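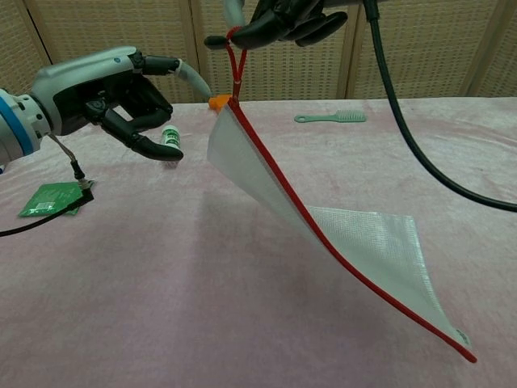

Tumaini Were objected to the word "restored" before the tour had reached the first room. According to Were, a tape that has been transferred is a tape that has been copied, and the performer heard on it should not be credited with a sound that an engineer gave him forty years later. The remark was aimed at the program sheet, which listed the morning session as "The Restored Jameck Recordings." Kipchumba Shirima, who led the tour, said the sheet would be changed for the next open day.

The Nandell Sound Archive opens its work rooms to visitors twice a year. I attended the March session, which ran from 9:30 in the morning until shortly after 4:00. The archive holds recordings of guitarists, singers and stage actors, most of them made for radio or for theater productions. The building dates from 1819 and was a grain store before it was converted. The walls are thick enough that the transfer rooms needed little extra treatment against street noise. Low-frequency noise from the heating plant was a larger problem, and the two main playback rooms now have floors isolated from the rest of the structure.

Intake

Tapes arrive at a receiving room on the ground floor. Each one is given a number and a condition code from 1 to 5, and the box is photographed on all sides before it is opened. Shirima spent a good deal of time on the boxes. In the Jameck group, the writing on the box and the contents of the reel disagree often enough that the catalog keeps them in separate fields. A box may name a concert and hold a rehearsal. One is labeled with the title of a play, Zellia, and holds two songs from the play, a tuning check and eleven minutes of a different guitarist who has not been identified.

The archive does not correct the box. The catalog entry gives the written title, the observed contents and the initials of the person who listened.

Jameck

The guitarist recorded under one name only. He came to the Tanui Theater as an actor in small parts and began to play between acts when the company's accordion player left. Within two seasons he was writing the songs for the productions as well as performing them. The archive holds 56 reels connected with him, of which 49 have been transferred. The other 7 are waiting on treatment for binder breakdown and were not shown.

Shirima played three excerpts. In the first, a solo from Zellia, the guitar is tuned a whole step low, and the lowest string can be heard going flat during the long held notes. The second was the same song recorded in the theater with singers and a small drum. The tempo is faster and the introduction has been cut to four measures. The third was a radio version with a second guitar taking the bass line. I had known only the radio version, and the solo changed my idea of how the piece was put together. The bass line is already there in the solo part, played with the thumb, and the second guitarist copies it almost note for note.

Were disagreed with the order of the dates given in the handout. The handout puts the radio version last. Were argued from the tuning that it was recorded before the theater version, on the grounds that Jameck stopped tuning low once he had singers to accompany, and the radio version is still low. Shirima answered that the pitch difference could come from machine speed. The hum on the radio reel has not been measured yet. If it sits at the expected mains frequency, the speed is correct and the tuning argument stands. It was agreed that this should be checked, and I have asked to be told the result.

Transfer

The transfer room has two playback machines. Head alignment is adjusted by ear and by meter for each reel, since few of the theater tapes carry reference tones. The transfer is made flat, with no noise reduction, at 24 bits and 96 kHz. A second file for listeners is made from the first and may be filtered. Both are kept, and the notes for the second file list every process applied to it. Were considered this adequate, provided the listening file is never described as the recording.

A full reel takes its running time plus an average of forty minutes for cleaning, alignment and notes. Reels with many splices take longer. The theater company edited with ordinary adhesive tape, and the adhesive has spread. Each affected splice is opened, cleaned and remade by hand. We watched one being done. The cleaning takes much more time than the cut.

Listening room

The afternoon was left open for listening. There are six stations with headphones and one small room with loudspeakers, which can be reserved in half-hour blocks. The public catalog reached 1000 entries in the winter. It can be searched by performer, production, instrument and place of recording. Searching by tuning is not possible, although the information is often in the listener's notes, and several visitors asked for it.

I used my half hour for a complete performance of Zellia in which Jameck both plays and speaks. His speaking voice is lighter than his singing voice, and he misses a cue near the end of the second act and covers it with a repeated figure on the guitar. The audience does not seem to notice. The catalog note reads only "figure repeated x6, cause unclear."

Practical notes

Entry is free, but a place must be booked by letter or by phone. The stairs to the transfer room are steep and there is no elevator to that level. Bags go in the lockers by the entrance. The coffee machine takes coins only. Handouts for the session can be picked up at the front desk, and the one for the Jameck group still has the old order of dates.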